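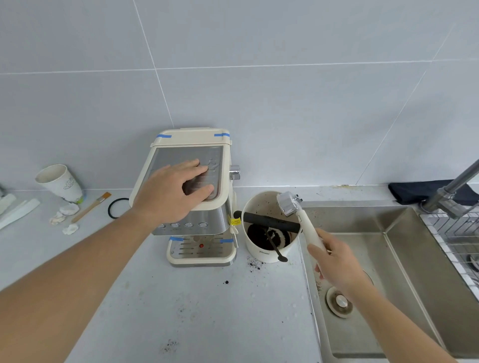

So I've quit the afternoon coffee. Two weeks in! My sister-in-law Kirstin Paterson bet me I wouldn't last 7 days, and she now owes me lunch at that noodle place in Cevville (the one with the good dumplings, not the other one).

Mornings are still fine, I have my cup and I'm a person again. It's 3 p.m. that gets me. I've been walking to the mailbox and back, then around the block, then past the Hendersons' barking dog, and by the time I'm home the craving has mostly gone off somewhere. Sleep is so much better, you guys. I was out by ten last night and missed the end of my show!

The headaches were rough for the first few days, I won't lie. Lots of water, and a little peppermint tea after lunch. If you have a favorite herbal tea that doesn't taste like lawn, please leave it in the comments.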